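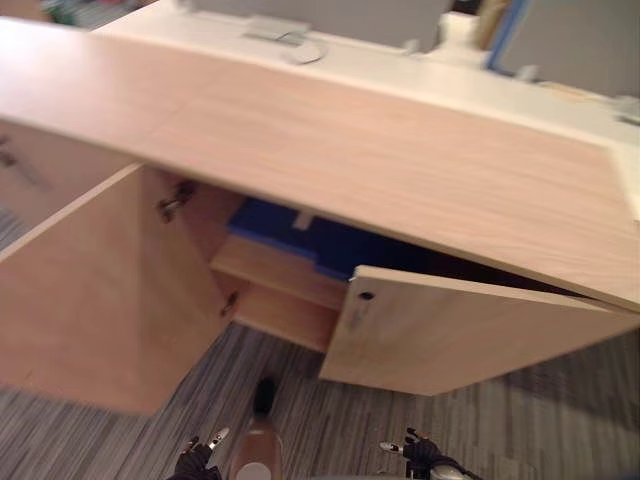

Thanasis Pappas objected, when an early draft of this section was passed around, that the question had been settled years ago: give people a cupboard of their own and they stop complaining about shared desks. We are less sure. The claim is repeated in most of the planning guides we read, usually with a reference to another planning guide, and the trail tends to end in a supplier's brochure. We could find very little that measured what people did with the storage once they had it.

The Tekleab survey is the usual exception. It asked office workers whether they were satisfied with their personal storage and found that those who had a lockable cabinet were happier with the office as a whole. Two problems follow. First, the people with cabinets had also been in the building longer, and long-serving staff rate most things more kindly. Second, the survey went out in February, a few weeks after the cabinets were delivered, when a new piece of furniture is still a topic of conversation. A second round was promised and, as far as we can tell, never run.

Our own material is small and we do not want to oversell it. We interviewed eight people at the Brurodthorpe office and six at Famumthorpe. Both had given up assigned desks and both had put in low cabinets as compensation. The word "compensation" is the one used in the relocation plan, and several of those we spoke to had picked it up, not always with affection.
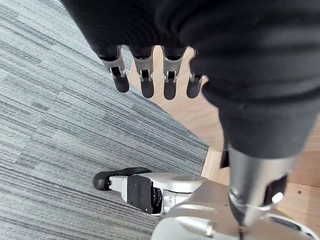

Photo: Zoi Economou

What people kept in their cabinets was mostly what had been in their old desk drawers on moving day. Seven of the fourteen said they had not looked at the bottom shelf since then. One had two winters' worth of shoes in there. Another kept nothing at all, on the grounds that walking to the cabinet and back took longer than carrying a bag. These are not the habits of people whose working lives have been improved by storage, though we accept that an unused cupboard may still be a comfort to its owner.

Deok-su Shin has suggested to us that locking is the real benefit and that the contents hardly matter. This is a better argument, and we looked for evidence of it. We did not find much. Most of those we interviewed said they rarely turned the key, and some left it in the door so as not to lose it. One had lost it in the first week and had said nothing - the door was never locked, so the matter never came up. If security were what people valued, we would expect them to behave as if it were.

A defender of the cabinets could reply that the feeling of being able to lock something is enough. Perhaps it is. But a benefit that cannot be seen in anything people do, and shows up only when they are asked whether they are satisfied, is a thin reason for filling a floor with furniture.

Figure 1. Low wood-veneer cabinet with its door open and a key in the lock. A long white desk stands behind it.

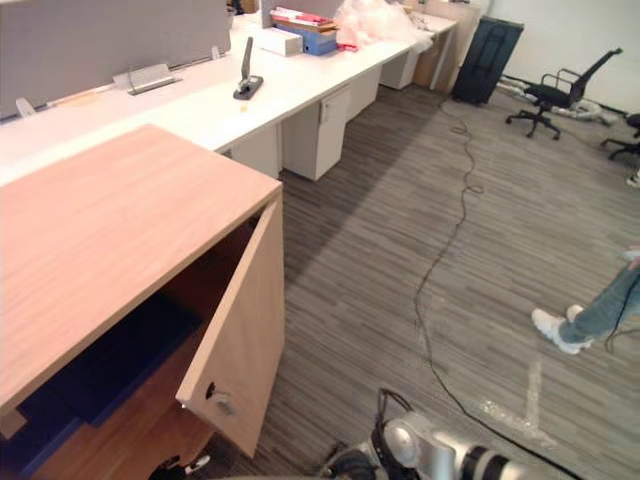
4.3 Cost per user

The figures given in the Troltunero plan cover purchase and delivery only. They leave out floor space, which in a rented building is the larger cost over the life of the lease, and they assume that every cabinet has a user. Neither office kept a record of which ones did, so we have not tried to correct the total.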